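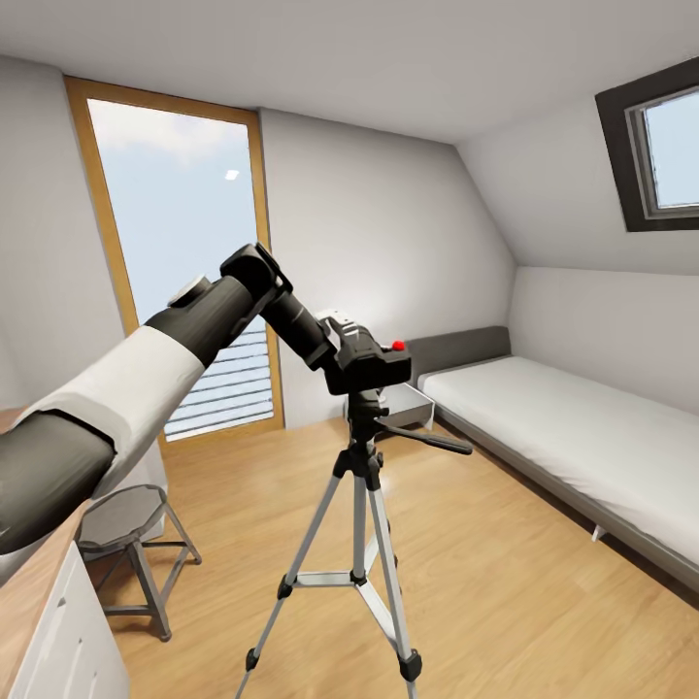
Section 4. Running the tripod task in the simulator

Every team in the club has to pass the tripod task in simulation before it gets time on the real arm. The task is loaded from the Grallis scene set and takes place in the attic room, where the tripod stands out on the wooden floor between the glass door and the daybed. The arm comes in from the left, over the stool, and goes for the mounting head on top of the tripod. The sloped ceiling on the right side matters more than new members expect, and so does the pan handle, which sticks out toward the bed. Read the whole section once before you start, then go back and do the steps in order.

4.1 What you need

A club laptop with the Parnance simulator installed. The personal version works too, but its scoring is turned off and your run will not count.

Your team's login card. Marleny Llanos keeps the spares.

The task file named attic_tripod, copied from the shared drive into your own team folder. Do not open it straight from the shared drive. Two teams saving over the same file has cost us a full evening before.

A gamepad, if you plan to drive by hand first. The keyboard works but is slow for wrist moves.

4.2 Loading the scene

1. Start Parnance and sign in with the team login.

2. Choose Open Task and select attic_tripod from your team folder.

3. Wait until the loading bar closes. On the older laptops this can take long enough that the window goes gray. Leave it alone. Clicking during loading opens a second copy, and both will then run badly.

4. Check that the physics rate in the bottom bar reads 700. If it reads anything else, open Settings, choose Physics, and type it in by hand.

5. Press Reset once. The arm moves to its home pose.

6. Save the scene under your own name before you change anything.

Note: Reset does not bring back a deleted object. If you delete the stool to make more room, the run will not be scored, and you will need a fresh copy of the task file.

4.3 Setting the limits

1. Open the Limits panel and set joint speed to 40 percent. You can raise it after your first clean pass.

2. Turn on Stop on Contact. It is off by default.

3. In the contact list, check the boxes for cabinet, stool, door, bed and ceiling. Leave the tripod unchecked, as the arm has to touch it to finish the task.

4. Set the grip force to 5. Higher values push the tripod over before the grip has settled, and lower values let the head slip.

5. Press Apply. The panel closes without a message. Open it again and make sure the numbers stayed.

Caution: The real arm reads its speed limit from the same file. If you raise the limit in simulation, write the new value on the sign-up sheet so whoever supervises your real session knows what is loaded. Wael Farouk will not start the arm without it.

4.4 First approach by hand

Driving the arm yourself teaches you where the room is tight. Do this at least once before you write any waypoints.

1. Switch the mode to Manual.

2. Lift the arm clear of the stool before you move it out into the room. Lift first, then extend. Doing both at once is the most common way to end a run early.

3. Bring the wrist over until it lines up with the tripod head. Use the second view (press V) to check the depth. From the main view it is easy to think you are above the head when you are well in front of it.

4. Angle the wrist down and approach slowly. Stay on the side away from the pan handle.

5. Stop when the contact light turns yellow. Press Record to save this pose as your grasp pose.

6. Back out along the same path and press Record again to save the approach pose.

Note: The red knob on the head is part of the model but does not turn in this task. You gain nothing by reaching for it.

4.5 Running your own program

1. Switch the mode to Program and load your script.

2. Check that the script calls the approach pose before the grasp pose. The simulator does not check the order for you.

3. Press Step and go through the program one move at a time. Watch the elbow as well as the wrist.

4. When every step is clean, press Reset, then Run.

5. Let the run finish even if you can see it going wrong. The log is only written at the end, and you will want it.

6. Open the log and copy the last line into your team notebook.

A pass means the gripper closes on the head, all the tripod's feet stay on the floor, and nothing on the contact list is touched. You need 11 passes on the same script without edits in between. If you change even one value, the count goes back to zero — that includes speed.

4.6 If something goes wrong

The arm does not move after Run. The mode is probably still set to Manual. If it is not, press Reset and load the script again.

The tripod slides away when touched. Check the physics rate first, then the grip force.

The tripod tips toward the bed. Your wrist is coming in too low and pushing on the column. Raise the approach pose and record it again.

The run stops with a ceiling contact. This happens when a script swings past the tripod and turns back. Shorten the path on the far side.

The log is empty. The run was closed early or the laptop is out of disk space. Waldemar Domański can clear the old logs for you on Monday.

4.7 Signing off

1. Save the script and the log to the team folder.

2. Show the log to Aníbal Paucar or Marleny Llanos. Either one can sign.

3. Write your team name on the sign-up sheet for the real arm, with the speed limit from your file.

4. Log out of Parnance. Closing the lid leaves your team signed in, and the next group will be scoring its runs under your name.

Continue with Section 5 when you have a signed log and a time slot.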